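Workshop notebook, Virkbridge
December, started 8.40

Katona side chair, back rail joint, second round.

Carried over from last entry: the loose tenon version creaks under side load. No visible gap at the shoulder, no glue failure when sawn open. Suspect the tenon is too short for the width of the rail and the whole joint is flexing at the cheek. Drawing revised accordingly. Tenon now goes 3 mm deeper into the leg, and the mortise is stopped before it meets the one for the seat rail. The two were breaking into each other on the old drawing, which I should have caught in section.

Cut 2 legs and one rail in ash from the offcut rack. Grain on the left leg runs out towards the foot. Fine for a test piece, not for anything leaving the building.

Mortises on the slot machine, tenon stock run through the thicknesser and the edges rounded by hand. Fit was tight on the left and slack on the right. Checked the fence and found it had crept. Locked it, recut the right-hand mortise in a fresh piece and got a push fit. The fence lever needs a new washer before anyone uses it for batch work. Have put tape on it.

Glued at 11.15, PVA, clamped across the rail with the curved cauls. The cauls are marked Plergate from the bench job and are slightly too flat for this radius. They left a faint line on the show face which steamed out. New pair to be bandsawn from the rail template.

Load rig. Cycle counter set to 4000, same side load as the last piece. First creak at 3436. The earlier joint started within the first few hundred, so the longer tenon helps, but the result is still short of target. Sound comes from the left joint only. Opened it at the bandsaw: glue line complete on the cheeks, dry patch on the inside face of the shoulder. I think that is assembly, as I brushed the mortise and left the shoulder bare.

To try:
Glue on shoulder as well, nothing else changed.
If it still creaks, rail up by 2 mm in height at the ends only, with the taper starting inside the leg line so the front view stays as drawn.
Not keen on a screw from behind. It would show when the chair is tucked under a table, back to the room.

Finish samples, same afternoon. Hardwax oil on ash, one coat with white pigment and one clear. The clear has gone yellower than the board upstairs. The white hides it but sits in the open grain and looks chalky where I sanded too coarse. Repeat both from a finer grit. Soap finish sample still not done.

Seat pad: the foam supplied is too soft and the webbing can be felt through it. Asked for the next density up. Do not cut the wool until it arrives, there is almost no spare on the roll.
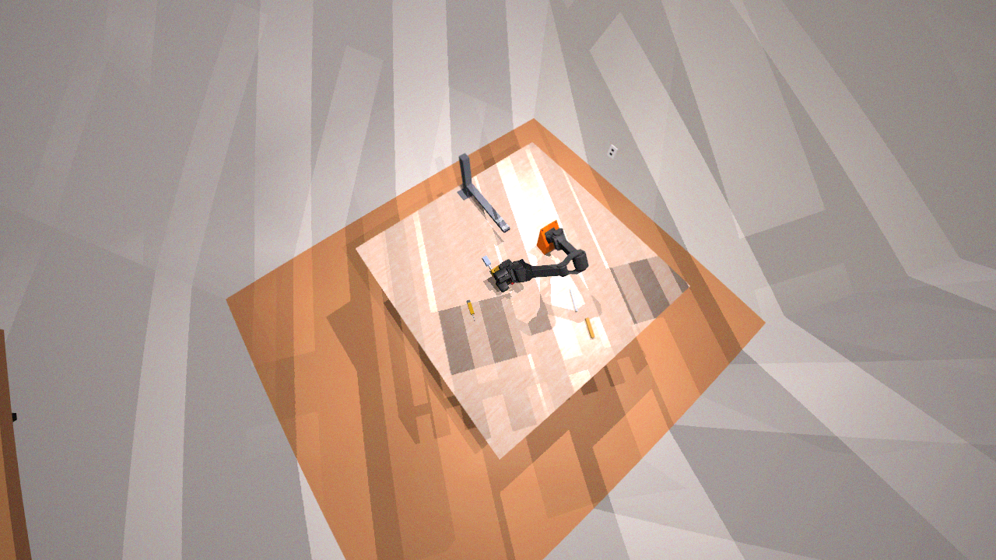 Tosia

Fence lever still taped at close. Rig left switched off at the wall.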